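Clothes hanger

A clothes hanger, also called a coat hanger, is a device in the shape of human shoulders, made to hold a coat, shirt, dress or other garment so that it keeps its form and does not crease. Most hangers have a hook at the top, by which they are put on a rail or a rod. A lower bar may be added for trousers or skirts.

Forms

Hangers are usually divided by the material and by the part of the garment which they support. The wire hanger is a single length of steel wire, bent into a flat triangle and twisted under the hook. It is cheap and takes little place on the rail, but it can leave marks in the shoulders of soft clothes. The wooden hanger is thicker, and its arms are often curved forward to follow the line of a jacket. It is preferred for heavy coats. The plastic hanger is formed in one piece in a mould and can be made in any colour. Padded hangers are covered with cloth, for example satin, and are used for thin dresses and underwear.

Trouser hangers hold the garment either over a bar or by clips. The clip type holds the cloth at the waist or at the hem – in the second case the weight of the trousers pulls the legs straight. Skirts are hung in the same manner. Many skirts also have two small loops sewn inside the waist, which go over notches cut in the arms of the hanger.

Use with different garments

Woven shirts, blouses and jackets are normally hung, and it is advised to close the top button so that the collar stays in its place. Knitted clothes are treated with more care. A knitted cloth is made of loops which can move against each other, and under its own weight a jumper may become longer, or may get small points at the shoulders where the arms of the hanger end. For this reason many books on the care of clothes recommend to fold woollen jumpers and keep them on a shelf. If a jumper must be hung, it can be folded in half lengthwise and laid over the hanger, with the body on one side and the sleeves on the other.

T-shirts are an intermediate case. They are light and suffer little from hanging, but the neck can be stretched if the hanger is pushed in from above. It is better to put it in from the hem.

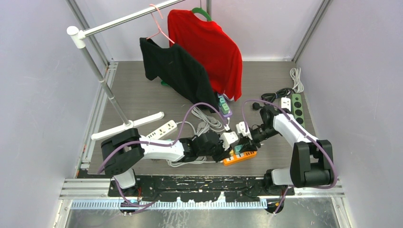
Yiran Shao

Rails and racks

In a wardrobe the hangers rest on a fixed rail, which in older furniture was often of wood and is now mostly of metal tube. The rail must be far enough from the back wall that the arms of the hanger do not touch it. A free-standing clothes rack does the same work without a cupboard. It consists of a horizontal bar and two or more uprights with feet, and sometimes wheels. Light racks are sold in parts and put together with plastic joints, and they are common in rented rooms and in small shops.

The height of the bar decides what can be hung on it. Long coats and dresses need a high bar, while two lower bars, one over the other, can be used for shirts and children's clothes. A rack which is loaded only at one end may lean or fall, so the heavy garments should be divided along the bar.

Drying

Hangers are also used for drying after the wash. Shirts dried in this way need less ironing. Wire that has lost its coating is not suitable, as rust can pass to the wet cloth. Heavy knitted things are dried flat on a towel, because water makes them much heavier and the stretching is then at its worst.

Reuse and waste

Shops and dry cleaners hand out large numbers of hangers, and many of them are thrown away after a short time. Wire hangers can be melted with other scrap steel, although some sorting plants refuse them – the hooks catch in the machines. Plastic hangers are more difficult, as the hook is often of metal and has to be taken out first. Some dry cleaners take back clean hangers from their customers and use them again.

See also

Clothes horse
Clothes peg
Garment bag
Wardrobe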